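Jerndale opens its doors with the Zoltberg table and corner walls

Ostitz, January 28, 2019

Well, we did it! I'm Marietjie Mnguni, I run Jerndale, and I'm very happy to say that our new showroom in Ostitz is open and that the Zoltberg table is finally on sale. I've been going on about this table to anyone who would stand still, so my family will be pleased that I can now go on about it to the press.

Zoltberg started as my own kitchen table, drawn on the back of a gas bill. I wanted something plain and brown that you could roll pastry on, do your post at, and leave a mug on without anyone shouting. The old one had a fancy edge that caught crumbs and I'd grown to hate it (my sister has it now and she's welcome to it). So the new one has no fancy edge. It's a wooden table in a good warm brown and it looks like a wooden table, and I got quite stubborn about that when people suggested painting it grey.

The other half of the news is the walls. We've been making the Ban panels since last year, but only for people who rang up and asked. Now they're a proper range. They're white, they're panelled, and they're meant for the sort of room where you have a dull corner and would like it to be less dull. You can have them along one side or take them round the corner, and I think round the corner is much nicer – it makes a small table feel as if it has its own little room.

We've set the two up together so you can see how they get on.

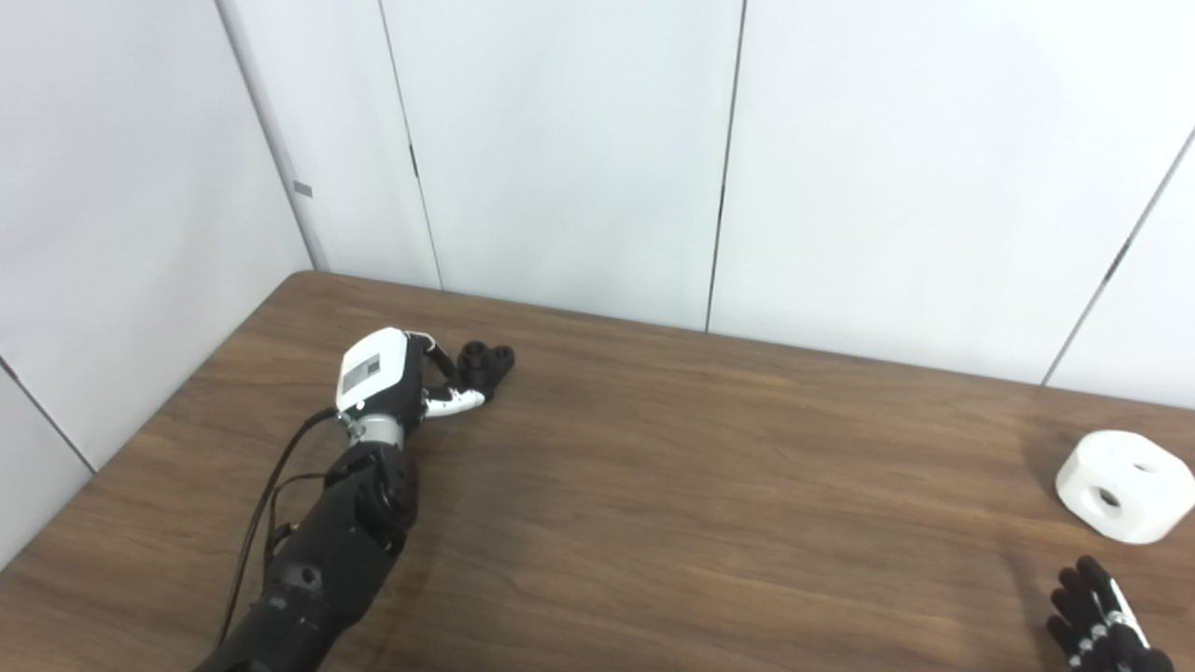 The brown wooden table with white panelled walls meeting at the corner behind it.

I do love brown against white. We tried a cream first and it made everything look like weak tea, and then a green that I liked for one afternoon. White won. It also means that if you already have a table you're fond of, the panels won't pick a fight with it. Bring us a photo of your room and we'll tell you what we think, and if what we think is that you should leave it alone then we'll say so and give you a coffee.

A few practical bits, as I know people will ask. The first run of Zoltberg is 12 tables and I'm not taking orders beyond that until those have gone out, because we did that once before and I didn't sleep for a month. Delivery in Ostitz takes 5 working days once your table is finished. The panels come with their fixings, and if you'd like us to put them up we can do that too, just mention it when you order. We've also printed 1000 leaflets with care notes for the table, so please take one, and take one for your neighbour.

The showroom is small – four of us in there at once and we're saying excuse me a lot – so if you're coming with the whole family, give us a ring first and we'll clear some space. You're very welcome to sit at the table, lean on it and put your elbows on it. Bring your knitting if you like!

Journalists who'd like to visit, borrow a panel sample or have a chat about tables can ask for me, Marietjie Mnguni, at the Jerndale showroom in Ostitz. If I'm out in the workshop, leave a message and I'll ring you back.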